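Section 3: Setting up the Tononach rain barrel

Read this section through once before you start. You will need a level, a tape measure, a hacksaw with a fine blade and a marker. The diverter, hose, spigot and seals are in the bag taped inside the lid.

Choosing the spot

The barrel holds 100 gallons and weighs nearly 900 pounds when full. Set it on concrete pavers or packed gravel. Do not set it on a deck, on bare soil or on loose bricks.

1. Pick a downspout that drains a roof without moss treatment or fresh tar.
2. Lay the base and check it with the level in both directions.
3. Put the barrel on the base with the spigot hole facing out. Leave a gap of 3 inches between the barrel and the wall.

CAUTION: A full barrel that tips can crush a child or a pet. Do not fill it until the base is level and the wall strap is fastened.

Fitting the spigot

4. Slide the thick rubber washer onto the spigot thread and push the thread through the hole from the outside.
5. Reach in from the top and put on the thin washer, then the nut.
6. Tighten by hand, then give the nut a quarter turn with a wrench. More than that will split the washer.

Note: Do not use plumber's putty. Thread tape is fine.

Connecting the diverter

7. Mark the downspout level with the inlet on the barrel. If the diverter sits higher than the inlet, the barrel will overflow at the lid in heavy rain.
8. Cut at the mark and file off the burrs.
9. Fit the Postumix diverter with the arrow pointing down. Push the hose on at both ends.
10. Turn the dial to FILL.

Winter storage

Drain the barrel in October, or earlier if frost is forecast. Turn the dial to BYPASS, open the spigot and leave it open. Take the hose indoors. The spare seal kit is part number 534.

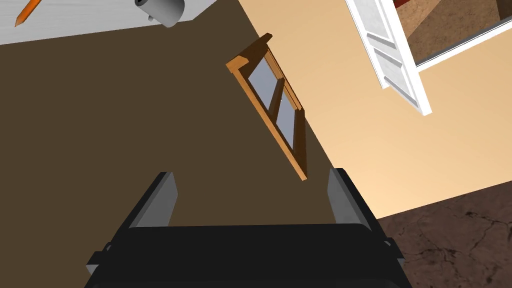

The lid clamp needs to be left loose over the winter as well. A clamp kept shut in the cold takes a set and will not grip the rim in spring. Lift the lever, pull the two arms away from the rim and let them stand apart, much like the pair of gray fingers in the picture, with a wide gap and nothing held between them. Wipe the pivot with a dry cloth and do not oil it. Lay the lid on upside down and tie it to the wall strap with cord.

Related sections
Section 2: What is in the box
Section 4: Linking two barrels
Section 5: Cleaning the leaf screen
Section 6: Leaks at the spigot
Ordering Tononach spare parts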